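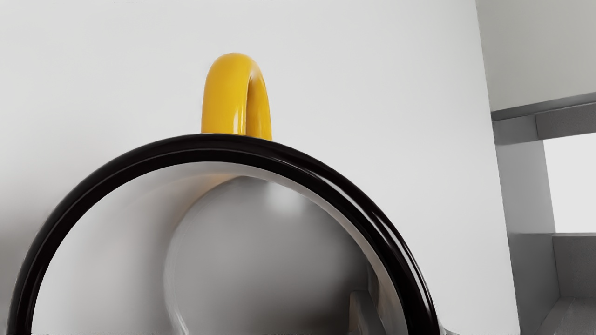
Re: Can they do the dishes yet?

From: Réka Balogh
Date: May 2022

Fulvio Bortolotti wrote:
> Greco says its arm can put away a full rack of kitchen things.
> Maureen says 3 years before it works in a real house. I say
> sooner. What are you seeing at Pamness?

I'm closer to Maureen on this one.

We ran the put-away task 404 times in simulation last week. The handle case is the one I care about. With a black rim and a yellow loop on top of it, the planner should go for the loop, and it mostly does when the whole handle is in view. Up close, with the rim filling most of the view, it gets worse. Glossy black is hard for our depth model, and the highlights get read as edges. Evaristo turned the shine down in the renderer and the score went up, but I don't count that as progress. People own shiny dishes.

Shelves are the other problem. We fail on roughly 20 percent of placements because the arm clips a post or a ledge on the way in. The Steken gripper is too wide for the gap and I don't have money for a new one before fall.

For the shop floor I'm more hopeful. Annunziata has the Randik cell sorting the same 44 parts all day, and it only needs a person when a bin jams. Same parts, same light, same table. A kitchen has none of that.

Fulvio, does Greco say how many tries they allow per item? I couldn't find it in what they sent around.

Réka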